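Landent open day, March

Got there late, parking full. Vasanthi Paul at the door, badge, coffee, go. 3 rooms open this year, I managed 2.

Best bit was the desk storage table. Gray marble pattern top, little round cabinet in the corner – salmon, mustard and pale green drawers, brass knobs. Want one. Slim cards or strips of some sort packed upright in a white tray, very neat. Didnt get a price.

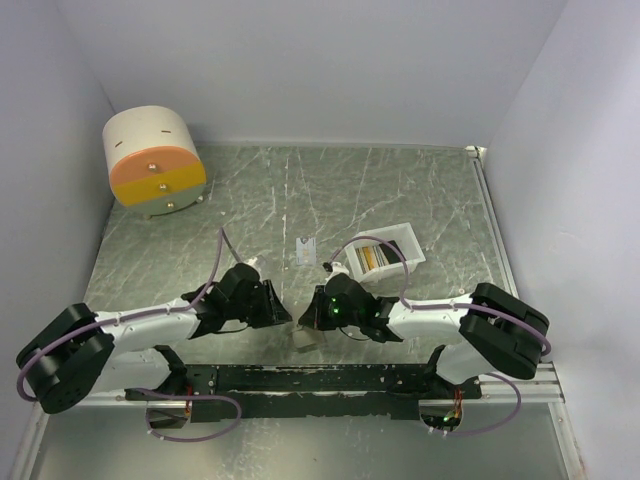
Munshi room

Hot, crowded. Ashraful Debnath talked drawer runners, too fast for my notes. Left at 4 with a catalog.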